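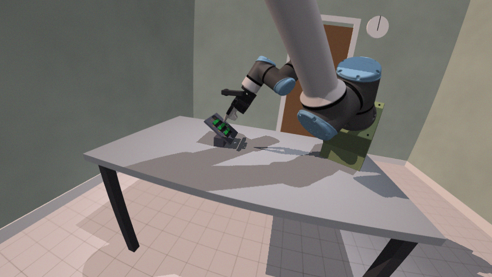 My sim setup: arm, tilted tray, green blocks on the tray.

Last updated: August

How many demos do I need before it stops missing the tray edge, and am I collecting them wrong?

Wenjie Qian

Hi all, first post on here so be gentle. I'm teaching a simulated arm to pick green blocks off a tilted tray, and I'm recording the demonstrations myself by driving it with a gamepad. Six axes, parallel gripper, blocks packed together in a grid on the tray, tray up on a little stand. The plan was to record 200 good runs, train on those, and then brag to my brother-in-law.

Well, I have my 200. The policy is fine with blocks toward the middle of the tray. Put the target near the right edge and it comes in at the same angle it uses everywhere else, and the fingertip bumps the tray and the whole grid slides. I gave it 19 tries on edge blocks last night and got 3 clean picks. I started going back through my recordings around dinner and I think I know part of the problem, which is that I get nervous near the edge and wiggle a lot before I commit. Some of those runs have four or five seconds of me just hovering (one has me hovering while I answered the phone, oops).

So, a few things I'd love opinions on. Do I throw out the wiggly runs or trim them? Do I need a lot more data or just different data? And should I be changing the tray angle between runs? I've left it alone the whole time because resetting it in Clikodow is a pain and it forgets my camera position every time I do. I've seen people mention 2,000 demos like that's a normal afternoon, and my thumbs can't do that.

Observations are one camera view plus joint positions, if it matters. Gripper command is just open or close.

Balgate_Ben

You need more data. I did 2,000 for a drawer task and it was still kind of bad, so I don't think 200 is going to cut it for anything with a slope. Get a better controller too.

drestcombe_dee

I'd hold off on recording thousands of anything! I had nearly this exact problem with a sorting task last winter and it came down to where my starts and targets were. Go through your 200 and write down which block you went for in each one. I bet you picked the easy middle ones way more often than you think. I sure did. Mine were so lopsided it was embarrassing.

What I'd do is make a list of target positions first, shuffle it, and then follow the list even when it hands you an ugly corner block. No swapping it for a nicer one. Start the arm from different places as well, including a few starts low and off to the side, so the thing sees what it looks like to back up and come around.

On the wiggling: trim the phone call one, obviously, lol. Long pauses are poison if your model only looks at the current observation, because what you're teaching it is "when you're near the edge, do nothing," and it will happily learn that and freeze. Short corrections I'd keep. If you drifted too close to the tray and then fixed it, that's useful, it'll drift too and it needs to know what to do next. If you bumped the grid and it slid, save that run in a separate folder and leave it out of training for now.

Then the part that helped me most. Run your current policy on the edge blocks, and when it's about to hit the tray, grab the gamepad and finish the pick yourself. Save from the moment you took over. Those little half-runs did more for me than another week of full ones. Check that your recorder logs who's driving, though. The Mudaliar plugin does it but the setting is off by default and it's buried under playback for some reason. I lost a whole evening to that.

Tray angle, I'd leave fixed until the edge picks work. Once they do, change it a little per batch and expect the numbers to drop for a bit.

Oh, and look at your shadows. You've got that big arm shadow falling across the table, and with a single camera the model may be leaning on it to guess where the arm is. Not a problem while the light stays put, but if you ever move the light and everything falls apart, that's where I'd look first.

Wenjie Qian

Dee, thank you, this is great. I went and tallied the targets and yep, hardly any from the right-hand column. I really thought I'd been spreading them around! Found the playback setting too, it was off. Making my shuffled list tonight and I'll try the take-over thing once I've got some edge runs in.

Ben, what controller do you use? Mine has a sticky left stick and I'm starting to wonder how much of the wiggle is me.

Balgate_Ben

Just a regular flight stick. Put a bigger dead zone on the gamepad before you buy anything.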